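Home | What we make | About us | Jobs | Contact

About Trandelach

Trandelach is a software company. We write the programs that let household robots see a room, decide what to do in it and move without breaking things. We do not build the robots ourselves. Our customers bring the machine, and we bring perception, planning, control and the tools that hold these together.

The company was started by four engineers who had worked on warehouse vehicles and were a little tired of straight floors. Homes interested us more. In a warehouse the shelf is where the map says. In a bedroom the remote control can be under a pillow, and the robot should still find it.

Our main product is called Brivum. It is a planner which takes a short request, such as "make the room cooler", and divides it into steps that a machine can try one after another. Each step has a check. If the check fails, Brivum goes back to the last point where it was sure and chooses again. The first version, released in May, could handle 70 kinds of step. The present one can handle 169.

A large part of our daily work concerns small actions that people do without thinking: pointing, pressing, feeling for air with an open hand. We study them from the height of a person's head, and we mark by hand where an action begins and where it ends.
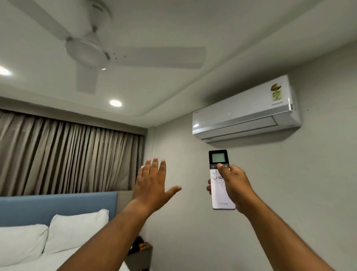
How can a robot know that the air conditioner has understood the command?

It compares several weak signs, for instance a beep, a flap that opens, or a change of temperature some minutes later, and Brivum accepts the step only when enough of them agree.

This way of working came from our second product, Flesell, which is a tool for replaying recordings. An engineer can stop at any moment and see what the perception part believed, what the planner wanted and what the controller really sent to the motors. When these three do not match, Flesell shows the place in red. We made it for ourselves, and later customers asked to have it too. Our test library now holds 986 recordings of household tasks, and every new version of Brivum must go through all of them before we send it out.

Our office is in Koskela, on the upper floor of a former printing house. There is a test flat at the end of the corridor, with a kitchen, a narrow hall and too many chairs. The chairs are moved every Monday morning so that no program can learn them by heart.

We are a small team and we answer our own letters. If you have a machine that needs better planning, please write to us and tell us which task it fails at most often. A short recording helps us more than a long specification.

Page updated Wednesday, February 16, 2022

Recent from Trandelach
Flesell: reading old log files without converting them
Why Brivum asks before it opens a drawer
Grasp checks for thin objects
Open position: control software engineer, Koskela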